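Visetti wrist views: README and data card

Maintained by Sixten Hovland
Last edited August 31, 2019

What is in here

Visetti is a set of short wrist-camera recordings made in furnished bedrooms, with labels for floor, furniture, wall and the robot's own fingers. It exists to test Brirkance, our free-space estimator, which looks at one colour image and marks where the gripper could go next without hitting anything. There are 58 recordings from the Cletesmont rooms. Of those, 40 are for training, 12 are held back for testing and the rest are in a folder called doubtful, for reasons given further down.

Please read the doubtful section before quoting any score from this set. I have seen scores quoted without it.

What the labels mean

floor: floor you can see, in shadow or not
furniture: tables, beds, drawers and their legs, cross-pieces included
wall: walls, skirting, sockets and whatever is plugged into them
self: gripper fingers and any other part of the robot in view
unsure: the labeller could not tell

The unsure pixels are left out of scoring. This flatters every method we have tried, ours included. If you want a harder test, run the scorer with --keep-unsure and expect the number to go down.

Running it

Unpack the archive next to the Brirkance checkout, then:

python check_labels.py --root visetti
python score.py --root visetti --split test

The first command only checks that every image has a label file of the same size. It says "labels OK" when it is done. It has no opinion on whether the labels are any good, and I would like that message changed.

What we think the scores show

Less than we hoped. Brirkance does well on open floor, which a much simpler method also does. The Aasen baseline, a colour threshold with some clean-up afterwards, is in the baselines folder. Run it first. If your model beats it only on wide stretches of floor, you have not learnt much.

The interesting errors are under furniture. Thin legs throw thin shadows, and a model trained on colour alone tends to treat the two alike. Calling a shadow a leg makes the planner timid. Calling a leg a shadow sends the wrist into it. The default score charges the same for both, and I do not think it should. There is an option, --leg-cost, but the value in the config was picked by hand in March and has never been checked against anything.

The self mask

An earlier version used one fixed mask for the fingers, on the theory that the camera does not move relative to the gripper. Fine for the outline. It also covered the long slots in the fingers, and the floor you can see through them was labelled self. Both views on the next page have this. Version 10 of the labels cuts the slots out by hand. Labellers did not agree on how close to the edge to go, so treat a few pixels either side as noise.

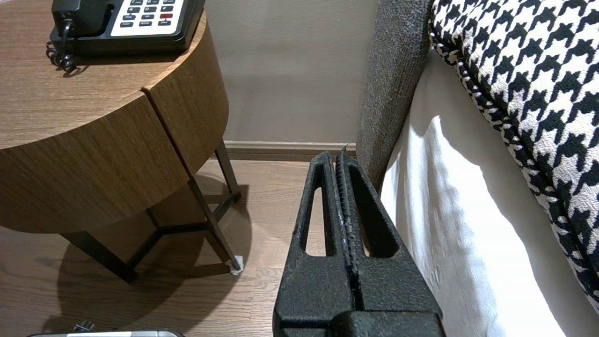
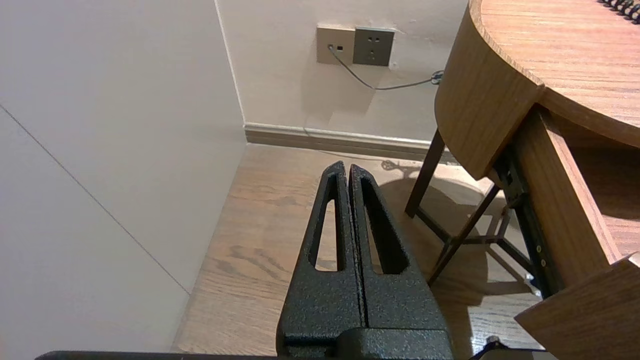

Visetti data card, issue 10, page 3

The first is the gap between the round bedside table and the bed. Brirkance marks the floor there as free, including the part in the table's shadow, and draws the crossbars wider than they are. The second has the pulled-out drawer on the right. The drawer was the reason for adding a "movable" flag to furniture, but no code reads the flag yet.

The doubtful folder

Recordings end up in it for one of these:

- the image and the arm position have drifted apart in time
- two labellers disagreed over most of the furniture
- the lens setting was changed part way through

None of them should be in a reported score. If you train on them, say so.

What not to use it for

Depth. There is none in the set, and guessing it from the size of the fingers was tried and did not hold up.

Claims about homes in general. These rooms were furnished by one owner with one taste in tables.

Still to do

Check --leg-cost against recorded contacts.
Make something read the movable flag.
Re-label the slot edges with one written rule.

Corrections go in the tracker under "labels", with the recording number and the image number. Reports that only give a score will be closed.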